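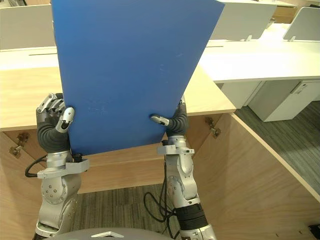 I bought the Tirham lockbox in February, after my third agent in a row left our spare key under the flowerpot. It cost me $115, so I expected great things, or at least a door that stayed locked between showings.

Setup took an evening. The manual runs to 4 languages and I'm not convinced English is one of them. You hang the box on the doorknob, pick a code, and give each agent a temporary one through the app. When somebody opens it, your phone buzzes. Mine buzzed during a root canal, which was the high point of that appointment.

What I liked: the log. Our agent, Zhiqiang Hao, swore the couple from Cundness had stayed nearly an hour. The log said nine minutes, key out to key back. I dropped the price by $2000 the next morning and stopped picturing them measuring for curtains.

What I didn't: the shackle is fat. It fit our front door and nothing else, and it scratched the brass plate before I thought to put a sock behind it. A house for sale with a sock on the door does not say "pride of ownership." The older Gullitz box my sister used came with a rubber sleeve and cost half as much, though it keeps no log.

Batteries went after five weeks. The app warned me at 2 percent, while a buyer was standing on the porch.

Would I buy it again? For a vacant house, yes. If you're still living there, just answer the door – and then go for a long walk.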